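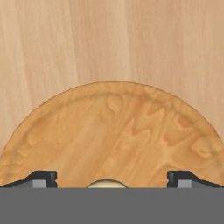 Why the village hall should stay dull

The hall at Cosstead is to be done up, and the plans went on show in March. They include a coffee bar, a screen that takes up most of the end wall, and a new name, Grustura. I have been to look at them twice and I am against nearly all of it.

The hall holds 200 people when the chairs are out. Most evenings it holds far fewer: a dance class, the stamp club, the parish meeting. What these people want is a warm room, a kettle and a door that shuts. They have had that for 51 years, at a price they can pay.

Brallau went the other way. Its hall was fitted out at great cost, the hire charge went up to £30 an hour, and within a year 6 of the regular groups had left. The building looks very smart. I drove past on a wet evening last month and there was one light on.

I would mend the roof, replace the heaters and paint the walls whatever colour is cheapest. If there is money left, put it in the bank against the next leak. Older halls always have a next leak.

The plans can be seen at the library until the end of the month, and comments have to be in writing. Mine went in on May 21, 2018, and it was shorter than this.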